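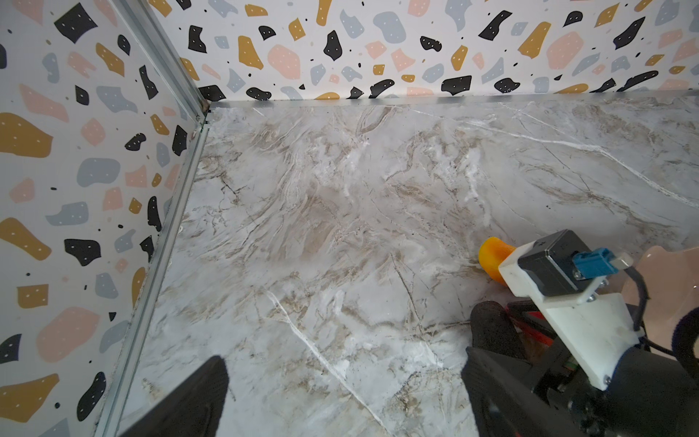
Marble pattern on the floor, terrazzo-style paper on the walls

Keeping the house ready when there is trouble in the town

In Goltgate we had again a bad autumn, with road blocks and two nights of shouting near the market. My street was quiet, but the shops closed early and many neighbours were not prepared. I write down what we do at home.

Water first. We keep 9 bottles under the stairs and change them every October. Write the month on the cap with a marker, the label falls off.

Windows. If your bedroom looks on the street, move the bed to the inner wall. Close the curtains before you put on the lamp. Thick tape on the glass does not stop it from breaking, but the pieces stay more together and you sweep less. Take the tape off within a few days. After 27 days in the sun mine left a brown glue that I had to rub away with cooking oil and an old bank card.

Smoke smell. When something burns outside, roll a damp towel and lay it at the bottom of the door. Wash curtains separately, first cold, with a cup of white vinegar. Warm water at the start keeps the smell inside the cloth.

Lamps and radio. I use a small Rewi lamp and a wind-up radio from Sturnix. Keep the batteries outside of the lamp, otherwise they can leak. Local news comes at nine in the evening, and we listen together and then switch off, the children sleep better.

Papers. Passports, the rent contract and the medicine list go in one plastic folder, on a hook by the door. Make copies for a relative in a different town.

Food. Rice, lentils, tinned fish, and one thing which is nice. With us it is the Neltar biscuits. Check also that you have a tin opener which works by hand.

When the shops open again, buy first what you have used and put it at the back of the shelf.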